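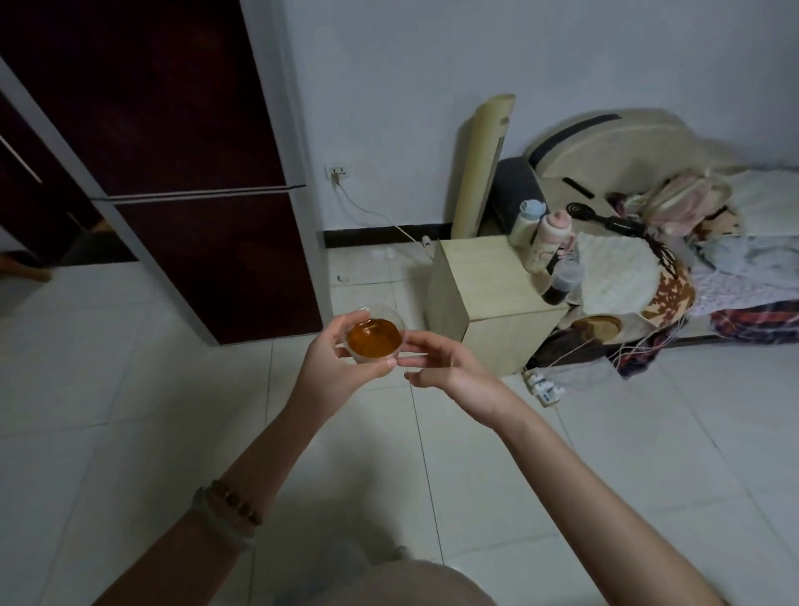
A little amber in the bottom of a clear cup, with the fridge a few steps away.

I've become a terrible hoarder of clear plastic cups. They come home from picnics and birthday teas, they get washed, and they live in a stack behind the flour (much to Davina's disgust, but she has her own drawer of lids that fit nothing). I use them for all the small wet jobs in the kitchen, and I thought I'd jot down my favourites.

Leftover liquids first. The last of the cold tea, a drop of apple juice, the syrup from a tin of peaches – pour it into a clear cup and you can see exactly what you've got. Tilt it towards the light and any bits show up straight away! I do this with honey and lemon water too, to check that the honey has melted properly and isn't sulking at the bottom.

Keep it shallow. A thin plastic cup filled to the brim folds in on itself the moment you squeeze it, and I've washed my kitchen floor at 8 in the evening often enough to know. Two fingers' depth is plenty. Hold it low down with one hand and steady the rim with the other, especially if you're sitting with it over your lap.

Never pour anything hot into them. Let it cool in a mug first.

If you do spill something sweet on tiles, blot it up before you wipe, or you'll just push it into the grout. Then warm water with a drop of washing-up liquid, an old toothbrush along the lines, and a dry cloth after. Mine went sticky by the fridge for a whole week in April when I skipped the toothbrush.

For the fridge, I cover the cup with a saucer and stand it on the door shelf with a bit of masking tape saying what's in it. Anything still there after three days goes down the sink. Davina says two, but she's fussier than me.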